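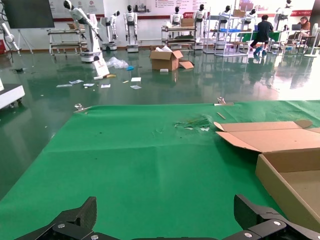 Green mat and an open cardboard box, July 2025.

Branch news: the rota, again

Members at Gemley will have found a letter from management in their pigeonholes. It runs to 2 pages, uses the word "family" four times and manages to avoid the word "pay" altogether, which takes some doing when the subject is our pay.

The offer, once you dig it out, is a one-off sum of £500 in place of the evening allowance. Yolanda Whitfield, our branch secretary, sat down with last year's slips and worked out that someone on regular lates at Nametby took home £1,628 from that same allowance. You are welcome to check her sums. Management were sent them in spring and have yet to say which bit they dislike.

We are also told the new rota will give us all "more choice". So far the choice seems to be between finding out your shifts on a Thursday or finding them out when you get there. The branch has asked for four weeks' notice, in writing, same as the office staff have had for years.

Around 50 of you came to the last meeting, and the tea urn very nearly coped. A consultative ballot is planned for September, so please make sure we have your current address – three members at Mulska are still down as living in flats that were knocked down.

If your manager invites you to an informal chat about the union, you can take a rep with you. Ring the branch office first.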